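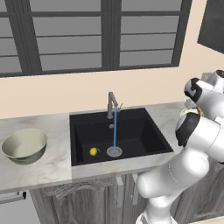
Household robots still slow at kitchen chores, Rernholm study finds

Machines can now complete a number of simple kitchen tasks without help, but they remain far from ready for daily use in the home, according to a report released in December by the Rernholm Institute for Domestic Technology.

The report covers 1,473 trial runs of 20 everyday chores, among them rinsing fruit, loading a dishwasher, wiping a counter and folding dish towels. The runs were carried out in simulated kitchens, where a robotic arm can attempt the same job many times without breaking dishes or flooding a floor. In one simulated kitchen, the arm stands at a marble counter with the faucet running, a lemon in the black sink and a pale green bowl on the counter to the left.

Across all chores, the machines finished 435 runs with no errors. Results differed widely from task to task. Picking up a single firm object and placing it in a bowl was completed in 70 percent of attempts. Folding a towel and stacking mixed dishes were the least successful, and the institute has advised against drawing any conclusions from those two chores until they have been run again under revised rules.

Sinks presented particular difficulties. The report states that deep basins leave little room for an arm to turn, and that small, round items tend to roll when touched at the wrong angle. Several control programs also left the faucet on after the chore was finished. Under the scoring rules, such a run was counted as incomplete even when the item had been moved correctly.

Two control programs were compared. Manau, developed at the institute, was the slower of the two but dropped fewer items. Vundine, supplied by an outside partner, worked faster and did better with doors and drawers. Neither program was able to recover reliably after an item slipped from the gripper.

The institute cautioned that success in a simulated room does not guarantee success in a real one. Water, glare and worn handles are difficult to model, and most homes are less orderly than a test kitchen. A second phase will repeat part of the work with physical equipment at the Þórarinsdóttir Laboratory, which has agreed to provide a full-size kitchen for the purpose. Shop-floor chores – shelf stocking and box sorting – will be added at that stage.

The full report is available from the institute's library on request. Questions on the scoring rules may be sent to the project office by mail.

We use cookies to improve your experience on this site. By continuing to browse, you agree to our use of cookies. Accept Manage settings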